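Forum Docs & Séries – Sorties DVD / Blu-ray
Sujet : Coffret « Staluvdale, une vallée sauvage » : ça vaut le coup ?

mulot_des_haies
28 juin 2022
Bonjour à tous. Le coffret de la série animalière Staluvdale sort chez Skimley, trois disques, 351 minutes annoncées, 30 euros. J'avais vu deux épisodes à la télé et les loutres m'avaient plu. Quelqu'un l'a déjà acheté ? La jaquette promet des « comportements jamais filmés », je demande à voir.

Korrigan70
Je l'ai. Les « comportements jamais filmés », c'est une loutre qui mange une anguille. On l'a vu cent fois. Les images sont belles, je ne dis pas, mais le commentaire d'Eckhard Reinholz est pénible : chaque renard a un prénom et des états d'âme. Au bout de 15 minutes j'ai coupé le son.

suzon.b
Pas d'accord avec Korrigan70. Reinholz connaît son sujet et l'épisode sur les blaireaux est très bien documenté. Les prénoms, c'est agaçant, oui, mais on s'y fait. Mes enfants ont adoré.

Korrigan70
Qu'il connaisse son sujet, je veux bien. Alors pourquoi la scène du faucon est-elle montée avec trois oiseaux différents ? Regardez les barres de la queue, ce n'est pas le même d'un plan à l'autre. On nous vend ça comme une seule chasse.

suzon.b
Tous les documentaires font ça !

Korrigan70
Et c'est une raison pour ne rien dire ?

Perce-neige
Pour répondre à la question de départ : attention à la durée. Dans les 351 minutes ils comptent les bonus, et il y en a 70. Le making-of est surtout une promo pour la réserve de Nustthorpe. Le seul supplément qui m'a intéressé est l'entretien avec Suha Kanaan, la preneuse de son. Elle reconnaît que les bruits de pas des musaraignes sont refaits en studio. Au moins c'est dit.

mulot_des_haies
Refaits comment ? Avec quoi ?

Perce-neige
Du bout des doigts, sur du bois ou des feuilles sèches selon le terrain. Elle explique qu'aucun micro ne capte proprement une bête de ce poids à cette distance, et je la crois. Ce qui me gêne, c'est que rien ne le signale dans l'épisode lui-même.

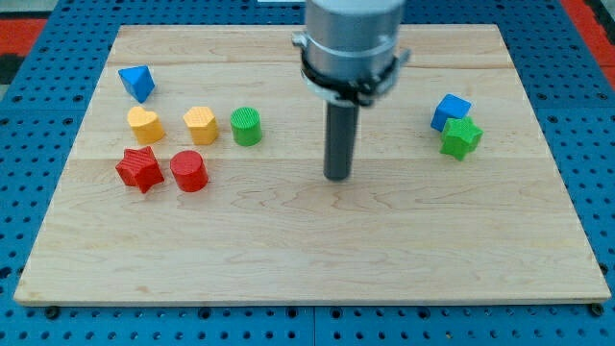

Pour le reste, les sous-titres français sont mal calés sur le disque 2, avec un bon retard pendant tout l'épisode des chauves-souris. J'ai écrit à Skimley en mars, au moment des précommandes, pour savoir si la version française serait relue. Réponse : « bien sûr ». Voilà le résultat.

suzon.b
Pas de décalage chez moi. Tu as essayé sur un autre lecteur ?

Perce-neige
Sur deux. Même chose.

lynx_borgne
Je me méfie de Skimley depuis leur édition de Smadi, celle sur les oiseaux du désert. Le master était annoncé « restauré » et c'était la copie télé, avec le logo de la chaîne mal flouté en haut. Alors pour 30 euros, j'attendrai l'occasion.

suzon.b
Smadi, je vous l'accorde, c'était raté. Mais celui-ci est nettement mieux, il faudrait quand même le regarder avant de le descendre.

mulot_des_haies
Merci pour vos avis. Je vais voir si la médiathèque le prend. Korrigan70, tu as noté le minutage pour le faucon ? J'aimerais vérifier avec ma copie télé.

Korrigan70
Disque 1, deuxième épisode, juste après le passage sur les étourneaux. Regarde la queue quand il plonge, puis quand il se pose.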